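长线：搬家前怎么处理一柜子黑衣服

1/
六月从 Larnthorpe 搬到 Ciltville，房子小了一半，衣柜只剩一个。搬完到现在衣服总算理顺了，把过程记一下，给也在搬家的人参考。主要讲黑色衣服，我的衣服大半是黑的。

2/
先说数字。搬之前全部过了一遍，163件，袜子内衣不算。以前我估的是一百件不到。数的时候按件登在一个表格里，列了类别、买的年份、上次穿是什么时候。最后一列很多填不出来，填不出来的我直接写“不记得”。

3/
“不记得”的那批单独放一堆。当天没有扔，装了两个大袋子，封口，写上日期，放到门厅。搬家那天还没打开过的，就送走。中间我只开过一次袋子，找一条参加葬礼穿的裤子。

4/
黑衣服的麻烦在于看起来都一样。挂在一起，开衫和薄外套分不清，早上赶时间的时候经常拿错。搬之前我有四件几乎一模一样的黑色圆领，买的时候都以为家里没有。

5/
分辨新旧要在白天，靠窗。灯光底下，尤其是暖色的灯，发灰和发红的黑都看不出来。我是把衣服一件一件铺在床上看的，浅一点的床单比较好，能看见掉的毛和线头。

6/
铺平看四个地方：领口、腋下、袖口、下摆。领口松了的很难救。腋下发硬多半是止汗剂积在里面，可以试着洗。袖口磨白可以染。下摆卷边熨一下再说。

7/
起球：去毛球器我用的是超市里买的普通款，棉的别用力压，羊毛的要先铺平，底下垫一本硬皮书。腈纶的起球推完过两次水又有，这种我后来都不留了。

8/
洗黑衣服，我现在固定的做法：翻面，冷水，短程序，转速600，深色单独一桶，不塞满。洗衣液少放，放多了漂不干净，干了以后会有白印子。柔顺剂不用。

9/
有人问加醋和加盐。两样我都试过。醋在最后一次漂洗时加半杯，白印子会少一些，味道晾干就没了。盐我没看出区别，可能是我加得不够，也可能本来就没什么用。

10/
晾：翻面，阴处。Larnthorpe 的阳台朝南，有两件T恤肩膀上晒出了一道褐色，就是衣架那个形状。洗不掉，染了一次盖住七成。新家只能在屋里晾，反而好些。

11/
染色单独说一下。纯棉和亚麻能染，含涤超过一半的别费劲。缝线一般是涤纶线，染完衣服黑了线还是灰的，近看会看见。介意的话不要染。桶染比洗衣机染均匀，但是要一直搅，四十分钟手很酸。

12/
染完头三次一定单洗。我第二次就偷懒和别的一起洗了，一条米色毛巾现在是灰的，擦地用。

13/
送走的部分。状态好的拿去 Peston，是 Larnthorpe 车站后面一家寄卖店，按件收，卖掉对半分。他们不收起球的，不收没有洗标的，黑色基本款收得很少，说店里太多。最后收了我九件，大衣两件，其余是连衣裙和毛衣。

14/
Peston 剩下不收的，旧衣回收箱。注意看箱子上写的是哪一种，有的只要能穿的，破的要另外投。鞋要成双绑好。我住的那片两种箱子隔一条街，第一次就投错了。

15/
实在破的棉T恤剪成抹布，一件大概能用上前后两大片，袖子太小不值得剪。黑抹布有个缺点，看不出脏没脏。擦玻璃倒是合适。

16/
打包。叠好的衣服装箱子容易塌，我是卷的，竖着放，像放文件一样，到了新家打开就能看见每一件。大衣连衣架一起套垃圾袋，底下打个结。搬家公司有租挂衣箱的，我觉得贵，没租。

17/
箱子不要装满衣服就一直往上压。六十升的箱子装满毛衣，我自己搬不动。后来改成下面放衣服，上面放枕头。

18/
新家柜子。原来的木柜进不了楼梯，卖了。在 Vass 订了一个双杆的，上面一根挂上衣，下面一根挂裤子和裙子，付了3,000，含安装。送货改过一次期，中间衣服在箱子里多放了九天，有两件毛衣压出印子，蒸汽熨斗熨了两遍才平。

19/
订柜子之前量三个数：宽、深、门打开以后离床还有多少。我只量了前两个。现在左边那扇门开不到底，拿最里面的东西要侧着身子。准备以后把门拆了换帘子。

20/
黑衣服怎么挂。按厚薄排，左边最厚，右边最薄，同厚度的按袖长。不按颜色排，反正都黑。衣架换成了同一种，薄的防滑款，省出来的地方比想的多。

21/
相似的衣服我在洗标上缝了一小段线做记号。白线是外出穿，红线是在家穿，没有线的是可以不管怎么洗的。缝一件两分钟。洗完收衣服的时候看一眼洗标就知道放哪边。

22/
樟脑丸不用了，味道留太久，有一件大衣放了两个冬天还闻得到。现在用雪松片，隔一阵拿砂纸磨一下表面。毛衣放进去之前一定洗过，虫子吃的是脏的地方，领口和胸前最容易破洞。

23/
回复几个问题放在一起。
黑牛仔裤：一样翻面冷水，尽量少洗，脏了局部擦。
黑色羽绒服：袖口领口先用洗洁精刷，再整件洗。
黑丝的衣服：我没有，不知道。
黏毛：滚筒粘毛纸最快，宠物毛用湿橡胶手套顺一个方向抹。

24/
还有人问留下多少。没有再数，表格也没更新。现在一根杆子能挂下所有上衣，中间还能把手伸进去，我觉得够了。

25/
搬过来以后买了两件，一件睡衣一件雨衣，都不是黑的。买之前先去柜子前面站一下，看有没有差不多的，这一步省了不少钱。

26/
冬天的还有一箱没拆，在床底下。等拆了看看去年那件双面呢还能不能穿，领子那里好像有虫眼。补洞的办法到时候另开一条写，这条就到这里。
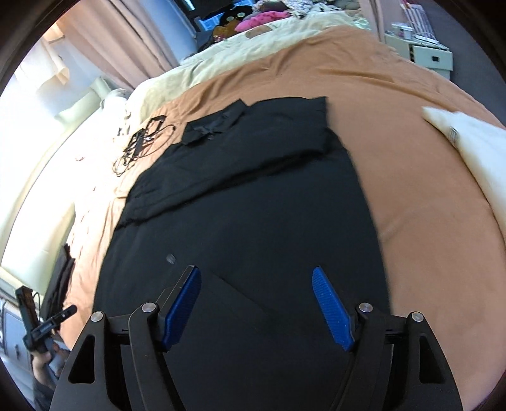
本页最后修改：2020-11-22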